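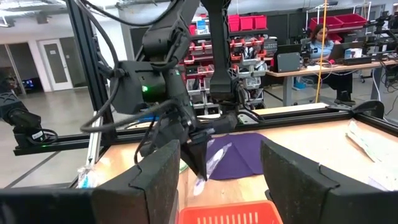
Ultow Flat-Weave Cleaning Cloth, Dark Colors

Item 423-D
Sold in packs of 5 or cartons of 200
Made for Ogilvie Workroom Supply

Overview

The Ultow flat-weave is a general purpose cloth for workshops, packing rooms, kitchens and anywhere else that goes through a lot of rags. It is a split-fiber polyester and nylon blend with a short, even surface on both sides. It picks up dust dry and takes up water, light oil and most water-based cleaners when damp.

We sell it in dark colors only. Pale cloths look dirty after one bench wipe and get thrown out while they still have months of use in them. If you need white or pastel cloths for a color-coded hygiene system, look at the Mimis range instead.

Colors in stock: dark purple, charcoal, bottle green, navy. Brown is discontinued and will not be coming back.

Specifications

Size: 16 in by 16 in before washing
Weave: flat, two-sided
Edge: overlocked with matching thread
Label: none sewn in. Care information is printed on the pack insert
Maximum wash temperature: 140 F
Dryer: low heat only
Country of manufacture: shown on the carton label, varies by batch

Expect some shrinkage in the first two washes, more in length than in width. After that the size settles. Cloths from different batches may differ slightly in shade, the purple more than the others. If you need an exact match across a large order, tell us when you order and we will pick from one batch.

What it is good for

Wiping down benches, counters and tabletops. Dusting shelving and machine covers. Drying parts after a rinse. Buffing off polish or wax once it has hazed. Lining a drawer or tray so small items don't slide around.

It is fine on sealed wood, painted metal, aluminum, glass, stainless steel and most hard plastics. On bare or oiled wood use it dry, or wring it out very well first. On soft clear plastics such as display covers, shake it out before you start. Grit caught in the cloth is what scratches, and a cloth that was on the floor five minutes ago should go in the wash.

What it is not good for

Hot surfaces. The fiber starts to melt well below what a soldering iron or a stove burner puts out. Use cotton for those jobs.

Strong solvents. Isopropyl alcohol is fine. Acetone and lacquer thinner will stiffen the cloth and may pull dye out of it.

Linseed oil and other drying oils. The cloth will soak them up, but oily rags can heat up and catch fire on their own when they are left in a pile. Use disposable cotton rags and follow the disposal directions on the oil container.

Washing

Wash new cloths once before use, on their own. All four colors release some dye in the first wash, and the purple releases the most.

Use a plain liquid detergent. Don't use fabric softener or dryer sheets, now or later. Softener coats the fibers and the cloth stops absorbing. If that has already happened, two washes at 140 F with no detergent will usually bring most of it back.

Don't use chlorine bleach. Don't wash with cotton towels, which shed lint that is slow to come out again. Hang to dry if you have the space.

Folding and storage

Fold in half and in half again for general wiping. That gives eight clean faces if you turn it as you go. A loose bundle works too, but you tend to use the same part of it the whole time.

Store dry. A damp cloth shut in a drawer will smell by the next morning, and washing does not always fix that.

Packaging

Packs of 5 come in a clear plastic bag with a paper insert. Cartons are packed flat with no inner bags, just one liner. We changed this in February after several customers told us they were spending longer opening bags than they wanted to. Anyone who still wants inner bags on a carton order can have them. Put a note in the order comments.

Customer comments

"We have had the charcoal ones in the frame shop for two years. The edges have held. A few have gone a bit thin in the middle but they are still in use for the dirty jobs." - Gregor Swanson

"Good cloth. I would like it in a bigger size for drying trays. The purple did turn a sink pink the first time, so do read the washing part." - Jeanie Gourlay

"Takes wax off well. Too thin for mopping up a real spill, I keep a bath towel for that." - Rory Menzies

On the size question, a 24 in version is being tested and we have no release date for it.

Ordering

Trade accounts can order by pack or carton. Retail customers can order up to ten packs at a time through the site. Orders ship from our Vekotcombe warehouse, and nearly 98 percent of them leave the next working day. Mixed-color cartons take longer, as they are made up by hand.

For samples, write to Ailsa MacLeish in trade sales. She can send one cloth in each color, and there is no charge to account holders. For bulk pricing above ten cartons, ask for Nii Gbeho.

Returns

Unopened packs and cartons can be returned within 30 days. Opened packs can be exchanged if there is a fault such as a loose edge or a bad dye patch. Send a photo of the fault with your order number. Washed cloths can't be returned for shade or size.

Related items

Ultow Heavy Terry Cloth, for spills and wet work
Ultow Cotton Rag, unbleached, sold by weight
Mimis Color-Coded Cloth, white and pastel shades
Ogilvie Mesh Wash Bag, large

Prices and stock checked 23rd April.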